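Weekend Assistant wanted — Linora Clothes Exchange

We are looking for a friendly, patient person to join us at Linora, the little clothes exchange on the ground floor of the old Plekby building. If you have ever popped in to swap a winter coat for something that fits a bit better, you will know what sort of place we are, and if you haven't, do come and have a rummage before you apply!

The job is 14 hours a week, spread over 2 days, and we can be fairly flexible about start times if you have a bus to catch or children to drop off. You would be greeting people at the door, checking what they bring in, steaming and hanging it, and keeping the swap book up to date (it is still a paper book, and we are rather fond of it). We have almost 700 members now and a good many of them like to stop for a chat, so please don't apply if chatting wears you out.

No shop experience is needed. It would help if you can sew on a button or mend a hem, but Shirin Bakhtiari is happy to teach you — she has taught most of us. You should be comfortable on your feet and able to carry a full bag of clothes up one flight of stairs.
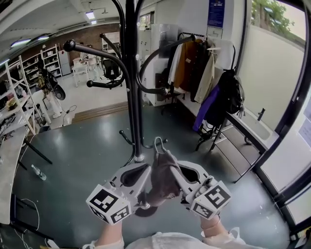 Coats, jackets and the black coat stand

We would like our new assistant to start in April, once the winter swap is out of the way. Pay is monthly, and you get first pick of the scarves.

To apply, write a page or so about yourself and post it through our door or hand it in at the desk, marked for Davoud Jalali. Please tell us which hours suit you best and whether you have any questions about the stairs.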